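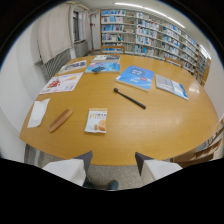
A wooden comb and a paper napkin on the big oval table.

Home Reviews Kitchen Furniture Hair & Bath About Contact

The Tilano wooden comb, two winters on

I have the sort of hair that eats combs. It's thick, it's wavy, it goes past my shoulders, and every plastic comb I bought at the chemist lost a tooth within a month or so. So when my sister gave me a Tilano wide-tooth I was pleased and a bit doubtful, and then I used it every single morning for two winters and now I can't stop telling people about it!

First, the static. Our flat is dry as toast from the first cold snap until spring, and with plastic I'd go out looking like a dandelion. With the Tilano my hair lies down and stays down, even under a wool hat (my real test, and February is when I do it). It also pulls far less. I start at the ends, work up in short goes, and I'm done before the kettle boils.

The teeth are rounded at the tips and smooth all the way to the base, so nothing snags. I ran a bit of old stocking through them to check and it came out whole. The spine is thick enough to grip with conditioner on my hands, though I try to keep it out of the shower — wood and hot water don't get on.

Looking after it is easy. Every other Sunday I brush it out with a dry toothbrush, rub in a drop of Ruchti nut oil and leave it on a napkin for 15 minutes before wiping it off. It has gone slightly darker and I like it better that way.

Grumbles? I have 2. The cloth pouch is too tight, so you end up wrestling with it, and the shop in Tarnatholm where we get ours often has only the fine-tooth one, no good at all for hair like mine. I did try the Sillness comb as well. It's lighter and nicer to look at, but there was a rough spot between two teeth that caught every time, and I gave up after a week.

If you have fine, straight hair you may wonder what the fuss is about. For the rest of us — lovely thing, and I'd buy it again tomorrow.

Leonie Pichler

Comments (3)

marit_b: Does the oil leave your hair greasy?

Leonie: Not if you wipe it well! One drop is plenty.

Oskar: Bought the fine one for my beard. Very happy with it, the pouch is awful.

Last updated: February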